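Opinion > Planning and Budgets > Equipment
March 2018
By Maysoun Hakim
Filed under: Automation, Purchasing

Budget for the hand, then for everything around it

Most of the equipment requests I read for robot work have one large number at the top and very little under it. The large number is the arm. The rest is a line called "accessories" and a line called "contingency," and the second one is usually gone by August.

I think we have this the wrong way around. An arm is a known cost. You get a quote and it holds. What goes over is the hand, the cables, the spare fingers, the mounting parts and the hours someone spends making them all work together. At Vesine we planned on 2 spare fingers for the first year and used 14. Each one was a small order, so none of them went through review.

Laundry is the job that taught me this. Vaughn Achterberg, who signs off on our capital spending, asked why we needed a hand with separate fingers when a simple clamp cost so much less. It was a fair question. My answer was that a clamp does fine on a folded towel, but clothes come out of a basket in a heap.
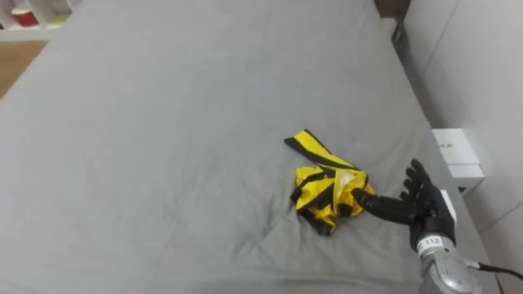
A glossy, bunched-up garment with a long strap or sleeve is a different problem from a towel, and the budget should say so. If the plan is to handle only flat, stiff things, buy the clamp and save the money. If the plan says clothing, price the hand properly and put a repair line next to it.

I would also set aside 1,000 dollars for plain household goods - sheets, shirts, a decent bed. Delyth Meredith in our accounts office sent that line back 4 times because it did not look like equipment. It is equipment. The arm has nothing to practice on without it, and I would rather argue for it in the plan than hide it under office supplies.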